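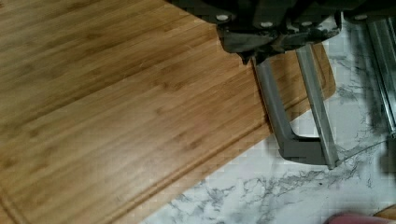

**Do I need to pre-register for the Drimberg campus 5K?**

I'm a transfer student and want to run on 4th November with 2 friends. The flyer says $9 but has no link. Can we pay that morning?

*posted by prilel_runner*

**grelov22**

Yes, you can pay at the table outside Adamczyk Hall. It opens at 8. Bring your student ID or they charge the guest price. Last year they ran out of shirts after about 70 people, so go early if you want one.

**slowlane**

I signed up in August through the rec center page. Not sure if that's still open.

**mapleside**

Cash only when I did it.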